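Wednesday, by the workshop correspondent
Print this page | E-mail this page

I went over to Udside expecting a rulebook as thick as a brick. The good-practice guide at Patix is two sheets of paper, and the woman who wrote it made me read both before she'd put the kettle on!

"People think the rules are for the machines," she told me. "Mostly they're for us." Her team works with hand-held grippers at ordinary tables, and the guide covers how you hold one, when you stop, and what goes in the log (everything, as far as I could tell).

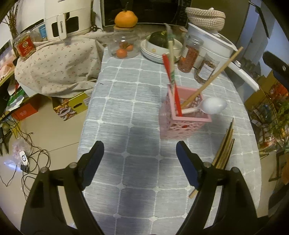 Jaws open over the table, with the chopsticks and the pink utensil holder.

Her favourite rule is number 36. Start every go with the jaws fully open. "I've sent back whole mornings of work over that one," she said, and she didn't look sorry. The log had reached 313 entries when I visited, and she reads them all herself.

I asked about clutter, because I'd have tidied up first. She pulled a face. "Leave the room as people live in it. Just keep your cables away from your feet."

The Cheetham office wants a longer version by January. She's still arguing.

Related items
Grisau drafts its own gripper checklist
Who signs off a robot trial?
Cheetham open evening: your questions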